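Furniture > Living Room > Coffee & Side Tables

Ornlow Round Coffee Table

The Ornlow is a round coffee table in light wood, standing on tapered wooden legs. It was drawn for rooms where a long rectangular table gets in the way: small apartments, reading corners, waiting areas and shared offices where people come at the seating from every side. There are no corners to catch a shin on, and the legs sit far enough in that a vacuum head passes between them.

Vestach has made the Ornlow since our second catalog. The top and the legs are finished with the same clear matte coat, so the color stays even from top to foot. Expect small differences in grain from one table to the next. We do not sort tops by pattern, and we can't match a new table to one you already own. 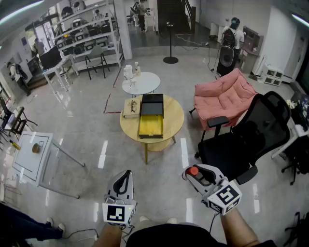

The top has room for a book, a pair of glasses and an open box without feeling crowded. If you like to keep drinks off your reading, add the Nirnik side table. It is small, round and white, and it takes an electric kettle and a glass. Many customers order the two together and set the Nirnik just behind the Ornlow, within reach of an armchair. They ship in separate cartons and may arrive on different days.

Assembly

The legs screw into plates already fixed to the underside of the top. No tools are needed. Lay the top face down on a blanket, turn each leg until it stops, then stand the table up with a person on either side. Most people are done in 10 minutes. Felt pads for hard floors are in the small bag taped inside the carton. Tighten the legs again after the first month of use.

Care

Wipe with a damp cloth and dry right away. Use a coaster under hot cups. Do not set a kettle straight from the boil on the wood. Light scratches can be rubbed out with the Namboodiri wood care kit, sold separately. Follow the grain and let the surface rest overnight before you put anything back on it.

Delivery and returns

In-stock tables leave our warehouse within 13 working days. You have 21 days from delivery to send the table back, unassembled and in its own carton. Return freight is paid by the buyer unless the table arrived damaged. Please photograph any damage to the carton before you open it.

Units in stock across all warehouses at last count, March: 3,785

© Vestach Furniture. All rights reserved. | Contact us | Back to top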